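The Last Linen Service in Skitholm

On the first Tuesday of every month, restaurants in Skitholm put their dirty tablecloths out by the back door in canvas sacks. By Thursday the cloths are back, pressed and folded in eighths, tied with cotton tape. The arrangement has outlived most of the restaurants that started it.

The work is done by Oberholzer, a laundry on the harbor road that used to have four competitors. At its peak the town supported five linen services, mostly because of the ferry hotels, which changed their sheets daily. When the ferries stopped running overnight, the hotels closed or bought their own machines. Oberholzer kept going on restaurant work, church linens and a contract with the hospital that ended in July.

A tablecloth in steady use lasts longer than most people expect. The heavy cotton ones that Oberholzer rents out are good for up to 62 washes before the hems start to go. After that they are cut down into napkins, and the napkins later become rags for the garage next door. Polyester blends hold up better in the wash but they don't soak up spills, and several of the older dining rooms refuse to take them.

Stains are sorted by hand before anything goes into water. Wine and coffee go in one bin, grease in another, candle wax in a third. Wax is the slowest. It has to be chilled, scraped and then ironed out between sheets of brown paper, and one holiday party can tie up a worker for most of a morning.

The big flatwork ironer, a Rostex, has been in the building for 40 years. It takes a cloth in damp at one end and lets it out dry at the other. Parts are hard to find. The laundry bought a second machine from a closed hotel in Plalow and keeps it under a tarp for spares.

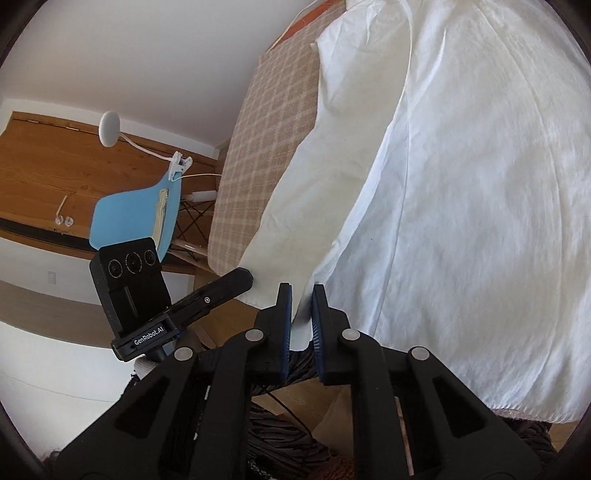 Prices have gone up twice in the past three years, mostly on account of gas. A full-size cloth now rents for 30 cents more than it did last winter. Some customers have switched to bare tables or paper. Others have cut back to weekends only, and that makes the week harder to plan, with very little coming in on Wednesday and far too much on Monday.

Even so, the laundry still has 23 regular accounts. Two of them are new this year, both small places that opened in old shops near the church. They asked for white, with a plain hem. The colored cloths, mostly dark green and a rust red that was popular for a while, stay on the top shelf and go out for weddings.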